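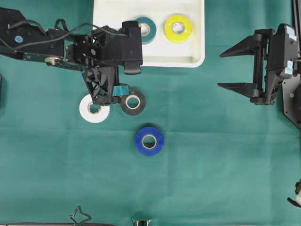 To: Darner list
Date: September 5, 2020
Subject: Re: Tape colors for the stock shelf

Replying on the list because two other people wrote to me privately with the same question. The earlier message is quoted first and my answers follow.

> We are down to scraps of electrical tape on the Burilby bench and I have been
> asked to put in an order. Before I do, can someone tell me what colors we are
> supposed to keep? The old sheet says black, red and green only, but the drawer
> has all kinds in it and I don't know which ones are in use. Also, is there any
> reason we can't buy the 60-foot rolls for everything? They are cheaper per
> foot. And do the rolls have to live in a tray? Ours are on a nail.

The old sheet is out of date and can be thrown away. It was written when we only marked cable ends. Since then tape has been used for labeling bins, marking shelf edges and bundling leads for storage, and each bench picked up its own colors along the way.

For the shelf, please keep six colors. Yellow and teal are two of them. I know teal is not in the Mowat catalog under that name. It is listed with the greens, on the second page, and you have to look at the swatch. If you order plain green you will get something much lighter, and then we have bins at Dramaston and bins at Burilby that are meant to match and don't. The other four are black, red, blue and white.

One warning about the teal. It is very close to the color of the green bench cloths, and a roll laid down on one is easy to miss when you are packing up. I put mine back in the white tray as soon as I have cut a piece. I have also started writing the color inside the cardboard core in pencil, which helps with rolls that look alike in the evening light.

On roll length: the 60-foot rolls are fine for black and yellow, which we go through quickly. I would not buy them in the other colors. The tape gets gummy at the edges after a couple of summers in that cupboard, and the last time I cleared it I threw out more than I kept. Short rolls cost more per foot but they get finished.

On storage: a nail works, but the rolls pick up dust on both sides and the dust ends up along the edge of the tape when you lay it down. A flat tray with a rim is better. Lay the rolls on their sides and don't stack them in hot weather, or the bottom one spreads and sticks to the one over it. Any shallow plastic tray will do. There are 2 spare ones at Dramaston on top of the tall cabinet if Burilby wants them.

Before you order, please check the drawer against the count from last October. That sheet has 237 rolls across both places, counting part rolls, and I don't believe it. I think somebody counted the cloth tape in with the electrical. If you can do a fresh count of full rolls only, by color, post it here and I will do the same at Dramaston. Part rolls can go in the bin by the door for anyone who wants them.

The item number for the yellow is 1,051 in the Mowat list – they print it with the comma, but the order form rejects it unless you leave the comma out. The rest you can find by color.

Small hardware is a separate order, so please don't add screws to this one. It held things up last time.

If anyone is using a color I haven't listed and needs it kept, say so on the list before the order goes in.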